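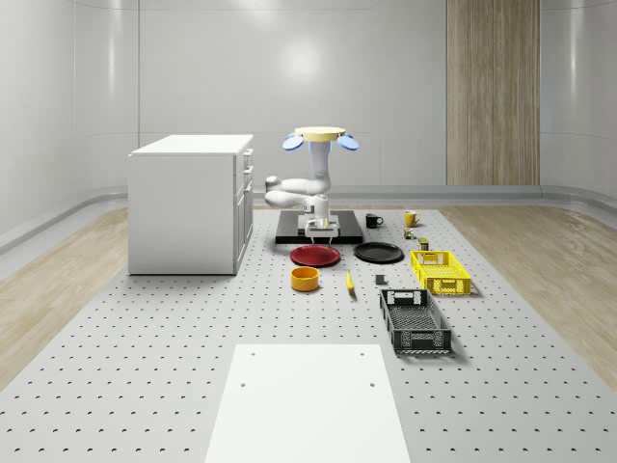 Posted by Ayana Alemayehu, 18 June 2021
Filed under: Calls, Test methods

Call for participants: reviewers wanted for a tabletop handling test code

We are looking for people to help us pull apart a draft code of practice for testing robot arms on household objects in simulation. The draft is called the Pusidley code, after the place where the first meeting was held. It has 52 clauses, and I would be happy to see it end up with far fewer.

I should say where I stand. I have read plenty of reports in which an arm with a two-fingered gripper clears a table of mugs, plates and a banana, and a success rate is printed at the bottom in bold. I rarely learn what counted as a success. Did the mug have to be upright in the crate? Was a plate that landed half on the rim a pass? Who chose the starting positions, and were the awkward ones thrown out before the counting began? A rendered room makes these questions easier to dodge, because everything in it can be reset with a key press and a bad run leaves no broken crockery.

The code is supposed to fix this. I am not convinced it does, and that is why this call is going out before the April draft is adopted and not after.

What you would be doing

The work runs for two rounds. In the first you read the draft alone and mark each clause as keep, change or strike, with a sentence saying why. In the second you get the logs from 3000 simulated runs, made by the team at Nirkness with the Simex tool set, and score a share of them by following the code as written. You may not ask the authors what they meant. If the wording can't stand up without its authors in the room, we need to know.

We already have one result that should worry people. When two of us scored the same 3000 runs by the draft, we agreed on 2583 of them. The rest came down mostly to clause 14 ("the object shall be placed in a stable manner") and clause 31, which covers drops and recoveries and manages to use the word "reasonable" four times. I would like a bigger group to try it before anybody calls this a standard.

Parts of the draft we most want attacked

Object lists. The draft asks for "a representative range of everyday items". A plate, a mug, an open crate and a small block ask very different things of a gripper, and a lab can meet the clause with whichever ones its arm likes best.

Reporting of the layout. At present a single view of the starting layout is enough. I think positions should be given as numbers, with the random seed, for every run. Others on the drafting group think that is too much to ask of small teams. Come and argue.

Claims about the real world. Clause 40 lets a report say that results are "expected to transfer" if the object weights and friction values are listed. Listing a value and measuring it are different jobs. I want this clause gone, but I have been outvoted once already.

Stopped runs. Nothing in the draft says whether a run halted by the operator goes down as a failure, goes down as something else, or vanishes.

Who should apply

You do not need a robotics degree. We have enough roboticists, and they tend to forgive each other's wording. People who have written or enforced rules in other fields would be very welcome: lab auditors, food safety inspectors, weights and measures staff, technical editors. So would anyone who has bought a handling system on the strength of a test report and been let down by it.

You do need to read closely, write plainly in English and be willing to disagree in writing with your name attached. Comments will be published in full alongside the final text, including the rude ones - within reason. Anyone employed by a firm that sells arms, grippers or simulation software must say so when applying. It won't rule you out, but it will be printed next to your comments.

Pay and time

Expect 51 hours of work across both rounds, all of it remote. Reviewers are paid by the hour at the same rate as the drafting group, and the Assefa fund covers the cost. Reviewers who recommend striking the whole code are paid the same as those who like it.

How to apply

Send us one page. Pick any rule, code or standard you have had to work under and tell us which part of it did no good and how you could tell. Leave out the CV. Address it to Ayana Alemayehu, Pusidley code review, care of the Nirkness office. We reply to everybody, and those chosen will get the draft and the scoring sheets together.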